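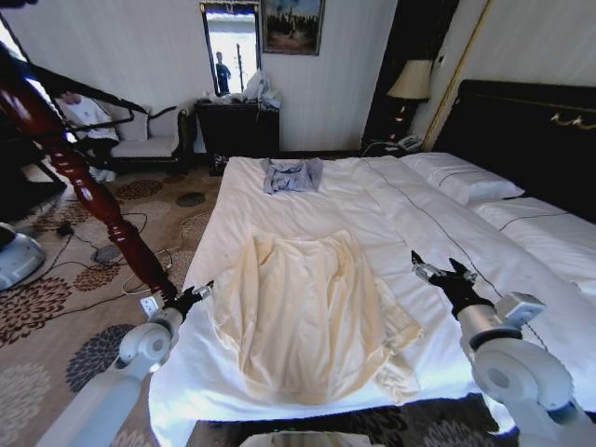

Shirt on the bed, pillows against the headboard.

Travel Gear | Reviews
3 min read
Print | E-mail

Tarneck travel steamer: fine for shirts, poor for anything heavier

I travel for work and I dislike hotel irons. They leak, and the board is usually too short. I bought the Tarneck handheld steamer in September and have used it in 11 hotels so far, mostly on cotton shirts and the odd pair of trousers.

It heats up in under two minutes and the tank does one shirt and most of another. The water window is grey plastic on grey plastic, so you find out it's empty when the steam stops. The cord is long enough to reach from a bedside outlet to the wardrobe door, where I hang things.

On my kitchen scale it came to 1,068 grams with the tank full. I'd call that heavy for carry-on. My colleague Rasa Lūse has the older Wandlow, a lighter unit, and she gets the same result on a collar if she goes over it twice.
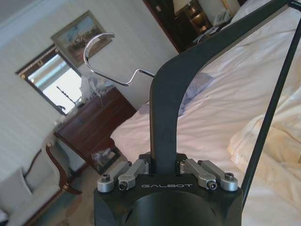

Linen takes patience. Work from the inside of the fabric and pull the hem down with your free hand. Wool trousers lost their knee bags but the crease went with them, and I had to borrow an iron at the front desk anyway.

The travel pouch has no lining, so let the head cool before you pack it. The colour options are white and a sort of mustard. Mine spat a little on the first fill and has behaved since.

Buy it if you wear cotton and check a bag. For carry-on, look at the Wandlow first.

Rating: 6 out of 10

Reviewed by Grigoris Kokkinos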